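Pukotell软体制品开放日参观记录：面料、充填与垫块

参观日期：2019年9月10日
地点：Nilamberg，Pukotell厂区一层及二层
类别：毛绒颈枕、抱枕、布面海绵垫块

Pukotell的开放日每年办一次，登记后按组进入，每组8人，由厂方工艺人员带领，全程步行。路线从面料仓开始，依次为裁剪、缝制、翻面充填、封口、整理、样品间、包装。参观途中允许提问，允许触摸样品间内的成品和半成品，裁剪和缝制区只能在黄线以外观看。本文按路线顺序记录，重点放在颈枕和垫块两类产品上，抱枕部分只在与前两者有差别时提及。

一、面料仓

毛绒面料以卷筒形式存放，水平搁在托架上，不允许竖放。竖放时底端的绒毛长期受压，会形成一圈倒伏痕，后道蒸汽处理只能恢复一部分。每卷外层包一层薄膜，端头露出底布，便于核对底布织法和染色批号。

颈枕用的面料以短毛密绒为主，底布为针织结构，横向有弹性，纵向弹性很小。厂方把横向弹性称为“围向余量”，排版时要求余量方向与颈枕的弧长方向垂直，这样充填以后外弧撑得开，内弧不会过分起皱。供应商是Flunirside，合作时间较长，面料按批送检，检验项目包括掉毛、色牢度、底布克重和绒高一致性。

掉毛检验的做法比较简单：取样布一块，固定在平台上，用胶带按规定压力贴合后揭起，称胶带增重。带队人员没有给出合格限值，说明限值随颜色和绒高调整，深色面料从严，理由是浮毛粘到浅色衣物上容易被投诉。

棕色系是颈枕中较难控制的颜色。同一批染料在绒尖和绒根的吸收不一致，顺毛看偏浅，逆毛看偏深，灯光角度变化时差别更明显。面料仓的对色台配有固定角度的灯，要求顺毛朝向操作者，对色时不得转动样布。我在对色台前试着把样布转了一个方向，色差肉眼可辨，程度足以让不同批次的误判成为日常问题。

垫块用的面料是另一类，灰色平织布，略带杂色纱，表面呈细小的斑驳效果。采用杂色纱有两点考虑，一是耐脏，二是掩盖缝份处的轻微张力不均。素色布在方形垫块的棱边处容易看出拉扯纹。

二、裁剪

裁剪区分两条线。毛绒面料从背面裁，刀口只切断底布，不切绒毛，裁完后把相邻裁片拉开，绒毛自行分离。如果从正面压切，边缘绒毛被切短，缝合后会在接缝处出现一条明显的沟。现场展示了两种裁法的对比样，正面裁的那块接缝清晰可见，背面裁的那块需要用手指拨开绒毛才能找到线迹。

毛绒裁片单层或双层裁，层数再多则下层滑移。灰色平织布可以多层叠裁，叠层上方覆盖薄膜后抽气压实。

颈枕的裁片由外弧片、内弧片和两端的端片组成。外弧片长于内弧片，差值决定成品的开口大小。Mathias系列是Pukotell目前的主力颈枕，外弧片上增加了一道省，位置在后颈处，作用是让后部隆起得更高，两侧的臂部往前收。没有这道省的早期款式后部偏平，靠在椅背上时头部容易被推向前方。

裁片上的对位点用剪口标示。毛绒料剪口很浅，深了会在充填时撕开。带队人员展示了一件从剪口处开裂的返工品，裂口沿着针织底布的线圈方向延伸，越过了缝份。

三、缝制

缝制区的机台按工序排列。毛绒件使用的压脚较高，送布采用上下同步，避免上层绒面滞后。缝合前须把边缘绒毛向内拨，工人使用一根扁头的塑料拨棒，一边拨一边走线。这个动作没有机械化，厂方的解释是绒毛走向在弧段连续变化，人工调整仍然最稳定。

内弧的缝合难度高于外弧。内弧曲率大，缝份在翻面后堆积在一起，如果不打牙口，充填后内侧会出现硬棱，直接接触颈部。打牙口又会削弱缝份强度。Mathias系列的处理办法是内弧缝份修窄，不打牙口，另加一道窄针织带加固。手感上，内弧处能摸到加固带的存在，需要用力按压才明显，戴在颈上时感觉不到。

垫块的缝制比颈枕规矩得多，六个面，直线缝，四角留出圆角。拉链设在底面，拉头收进暗袋。检验重点是对角线的一致性，方形套子只要有一条对角线偏长，装入海绵后就会扭。

四、翻面与充填

翻面工序使用竖立的金属管，套子反面朝外套在管上，从管口推出。毛绒套翻面后绒毛杂乱，接缝处有大量绒毛夹入，此时不作处理，留到整理工序一起挑出。

充填料为三维中空短纤维，开松后由风管输送到充填嘴。每件颈枕分三段充填，先两端，后中部。两端先充是为了避免纤维在臂部形成空洞，弧形通道里的纤维一旦在中段堵住，后续充入的料到不了端头。充填嘴插入深度由限位环控制。

充填量按重量控制，充完即称，超差的由人工增减。现场的看板上写着当班颈枕目标产量977件，看板右侧记录返工原因，列在前面的有端头不实、左右不对称和封口处起包。左右不对称的判断方法是把颈枕平放，两臂自然垂落，从正上方看端头是否齐平，同时用双手分别握住两臂，比较回弹的阻力。后一项依赖操作者的手感，厂方承认不同班次之间有差异，目前用标准样定期比对来缩小这一差异。

垫块不用短纤维，芯材为整块切割的海绵，装套前先用薄袋包裹，减少海绵与布面之间的摩擦，装到位以后把薄袋从拉链口抽走。海绵尺寸比布套略大，装入后面料绷紧，棱边挺直。尺寸余量过大时，顶面会向上鼓，垫块叠放不稳；余量过小时，布面松弛，使用一段时间后角部起褶。

海绵的硬度分档，垫块选用偏硬的一档。按压顶面中心，手掌下沉到一定程度后阻力迅速上升。这类垫块在厂内也作支撑使用，整理和展示颈枕时垫在下方，让弧形件保持固定的姿态，平放时两臂会向外摊开，形状不容易判断。

五、封口与整理

封口为手工，采用藏针法。开口留在外弧下侧靠近端头的位置，长度仅够充填嘴进出。针脚间距均匀与否在毛绒件上看不出来，检验时要拨开绒毛逐段检查，并用两指向两侧拉开，确认不露纤维。

整理工序包括挑毛、蒸汽、梳理和吸尘。挑毛用的是带弯头的钢针，沿接缝把夹入的绒毛挑出来，挑完以后接缝基本消失。蒸汽处理时间很短，喷口与绒面保持距离，过近会使绒尖结团。梳理方向统一为由后颈向两端，梳完放置冷却，冷却前不得堆叠。

短毛密绒的一个特点是受到弯曲或挤压以后，表面会出现一道道平行的浅棱，方向与弯曲轴一致，在弧形件的内凹面上尤其明显。这种浅棱有两种来源。一种是绒毛本身被挤向两侧形成的分界，手掌抹过即消失。另一种来自底布起皱，抹过以后仍在，说明充填不足或者内弧片偏长。检验员的操作是先抹后看，抹完仍有浅棱的送返工台，称重后再判断原因。

六、样品间

样品间在二层，颈枕、抱枕、垫块混合陈列，参观者可以自行拿取。我在这里停留的时间最长，主要比较弧形件在不同支撑条件下的形态。

同一件颈枕，平放时后部与两臂处在同一高度，绒面受力均匀；一侧垫高以后，后部抬起，近端向前下方卷，内凹部分加深，浅棱随之出现。支撑物的软硬对形态也有影响。硬质支撑与毛绒件之间是线接触，容易滚动；布面垫块受压后略有凹陷，接触面变大，弧形件更稳。两块垫块如果高低错开，弧形件会嵌入两者之间的空当，重心下沉，外形看上去比实际更弯。评价开口尺寸时应避免这种摆法，评价绒面表现时则很合适，凹面和凸面的绒毛状态可以同时看到。

棕色样品形似U形颈枕，搁在两块灰色布面垫块之间，后部高、近侧向前卷下，凹面上有浅淡的平行纹，隆起处受光，颜色略浅，与面料仓对色台上看到的现象可以对照。
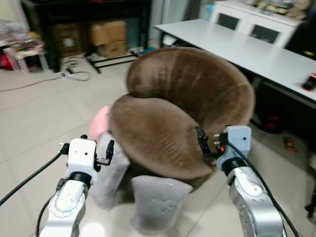

Branwen Trevor对凹面浅棱的判定方法有不同意见，认为先抹后看会掩盖轻度的底布起皱：绒毛被抹顺以后正好盖住浅皱，检验员看到的是绒面，摸到的才是底布，应当改为逆毛方向轻推，再用指腹沿内弧走一遍。她还提到，垫块表面若为杂色布，检验时不宜直接用作背景，斑驳纹理会干扰对浅色浮毛的识别，素色深灰更可靠。

带队人员对第一条表示可以考虑，逆毛推的做法在长毛品类上已经使用，短毛品类因节拍较紧没有采用。对第二条的答复是，浮毛检查安排在吸尘之后，在专用的深色台面上完成，垫块只承担支撑。双方没有进一步讨论逆毛检查需要增加的工时。

我的看法与Branwen Trevor接近。随后用样品间里的两件颈枕试了一下，一件绒面平整，一件内侧略有起伏。顺毛抹过后两件外观一致，逆毛推开后，起伏的那件在内弧中段可以摸到一道浅沟，位置对应加固带的端部。是充填不足还是加固带收头偏紧，在不拆开的情况下无法确定。

七、垫块的单独比较

样品间提供了两种垫块，外套面料相同，芯材硬度不同。厂方没有在外观上作区分，硬度标示在拉链内侧的织标上。比较方法为手掌按压、单角按压和侧立三项。

手掌按压时，软档下沉快，松手后恢复也快，表面留有短暂的掌印；硬档下沉慢，掌印不明显。单角按压时，软档的角部可以折下去，布面产生放射状皱纹，硬档只在棱边处轻微变形。侧立时两者都能站住，但软档在上方放置毛绒件后会向一侧倾斜，硬档只在受到侧向推力时才倾斜。

倾斜后的垫块仍有用途。把一块斜靠在毛绒件的近侧边缘之下，可以当作楔形支撑，省去专门制作斜面垫的成本。Pukotell曾在5月试做过一款斜面垫，因裁片利用率低，没有进入量产。现有的方形垫块靠摆放角度解决大部分需要，缺点是位置不易重复，每次的倾角都不同，只适合陈列和目视检查，测量尺寸时仍须回到平面。

布面的起毛情况也值得记录。样品间的垫块使用频率高，顶面中部的布纹比边缘略糊，杂色纱使这一变化不太显眼。织标上注明外套可以拆洗，芯材不可水洗。拆洗后重新装套需要两个人配合，一人压缩海绵，一人拉套，单人操作容易把角部装偏。

八、压缩与回弹演示

演示在样品间隔壁进行。颈枕装入袋中抽气压扁，放置后取出，观察外形恢复。演示用件为5件，均为Mathias系列，放置时间各不相同，由厂方事先准备。

取出后的恢复分为两段。第一段很快，体积大部分回来，形状仍不规整，两臂扭向一侧。第二段较慢，需要人工拍松，把压实的纤维团重新打散。拍松的手法是双手握住两臂向中间推，再向外拉，重复若干次，然后捏住端头抖动。直接拍打后颈部位效果较差，纤维会向两侧移动，后部反而变薄。

绒面的恢复慢于体积的恢复。压缩时折叠处的绒毛倒伏成一条亮线，顺毛梳理后减弱，放置时间最长的那件在演示结束时仍能看出痕迹。厂方建议用挂烫机隔一层布喷汽，再逆毛梳一遍。现场没有演示这一步，效果未能验证。

垫块不参加压缩演示。厂方说明海绵垫块不采用真空压缩运输，棱边在长期压缩后会变圆，外套随之松弛。

九、包装

颈枕的零售包装为透明袋加纸卡，纸卡穿过开口处，把两臂固定在略微收拢的位置。固定过紧会在臂部形成勒痕，固定过松则运输中相互挤压。外箱按每箱8件装，上下层开口方向相反，两臂相互嵌合，减少箱内空隙。装箱时后颈部位一律朝外，靠箱壁一侧加垫纸板。

垫块平叠装箱，层间隔薄纸，防止染色迁移。灰色与其他颜色不混装。毛绒件与垫块也不混装，原因是浮毛粘附在平织布上以后难以清除，粘毛滚筒能去掉表面的一层，嵌入杂色纱缝隙里的需要用镊子。

十、地面与环境

充填区和样品间的地面处理不同。充填区为整体涂层，接缝少，便于吸除散落的纤维。铺砖的区域须在班后沿砖缝单独吸一遍，浅色砖面上深色浮毛容易发现，浅色浮毛则要侧着光看。厂方对成品落地有明确规定，落地件须回到吸尘工序，不得直接进包装。

湿度控制在充填区最严格。空气过干时中空纤维带静电，附着在管壁和充填嘴上，称重结果随之波动。带队人员展示了加湿设备的位置，未公布具体的控制范围。

十一、未能看到的部分

洗涤测试间当天不开放，颈枕整件机洗后的结团情况只有口头介绍。面料来自Flunirside的部分附有检验单，充填纤维的来源没有说明。Mathias系列的小号款不在陈列范围内，开口尺寸与后部高度的比例是否随规格同步缩小，目前没有数据。关于内弧加固带的收头方式，已在参观登记表的意见栏中提出书面问题，收到答复后补充到第三节。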